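Collecting examples with hand-held grippers – speaker notes

Slide 1. Opening
Say good morning, mention the handout at the back. I work on the collection side at Kerniteo. Other people train the model. My job is to get examples in through the door that are worth training on.

Slide 2. What we set out to do
Project Gulten started in June. The aim was a set of short pick-and-place examples recorded by people holding the gripper in their own hand, with the camera on the tool. No arm in the room. We wanted ordinary household objects on ordinary surfaces, at floor height as well as table height.
We recorded at two sites, Lulton and Gallagher. Lulton had more space, Gallagher had better light in the mornings.

Slide 3. Numbers
2137 examples recorded. 591 thrown out on review. Leave this up for a moment, people like to write it down.
Most of the rejects came from the first weeks. The commonest fault was starting too late, with the fingers already closing when the recording began. We now ask for a clear pause with the fingers open before anything moves.
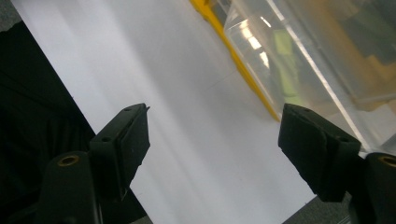
Slide 4. Surfaces and glare
Clear plastic is hard. Overhead lights put bright lines along the edges and the model can take a reflection for an edge of the object. We talked about leaving clear containers out and decided to keep them, as people have them at home. What we did change was the mix: the same kind of container on white, on dark cloth, on carpet.
White next to black fabric is also awkward for exposure. Fix the exposure before the session and don't touch it.
If someone asks about matt spray – no, we didn't use it.

Slide 5. The people holding the tool
15 collectors over the whole project. Sessions were 46 minutes at most, then a break. Past that the wrist gets tired and the approaches all start to look the same.
New collectors move too neatly. They copy the demo. Ask them to come in from the other side, or from higher up, and keep the small corrections in. A missed grasp followed by a good one is kept as one example and labelled as such.

Slide 6. Checks before each session
Finger pads clean and tight on their mounts. Lens wiped. Clock set. Open and close the fingers fully, twice, for calibration.
At Gallagher we skipped the calibration one afternoon and lost the lot.

Slide 7. What's next
More cloth, more lids. A second reviewer for the borderline examples. Then questions. If time is short, drop slide 6 and go straight here.

Contact the Kerniteo collection team | © Kerniteo | Back to top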